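Reading the Novel – Course Handout
Instructor: Rakiya Uzor
Text: Trimesholm, by Olanrewaju Akpan

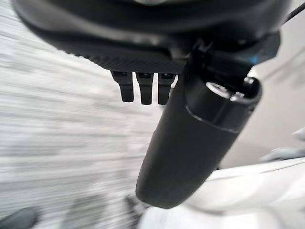
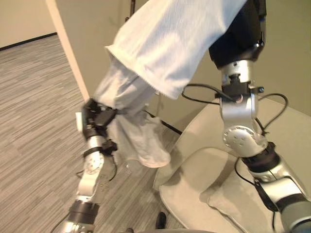
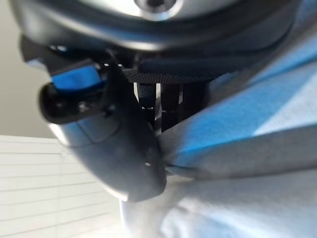 Page 7

Chapters 1 to 8

The narrator, Anozie, is a retired schoolteacher writing to his sister in March. Her replies are left out, so we guess at them from his answers. Note where he changes his account of the flood – first in chapter 3, again in chapter 6.

Terms: epistolary, unreliable narrator, frame story.

For next class, read to page 137 and mark two passages on the father's debt.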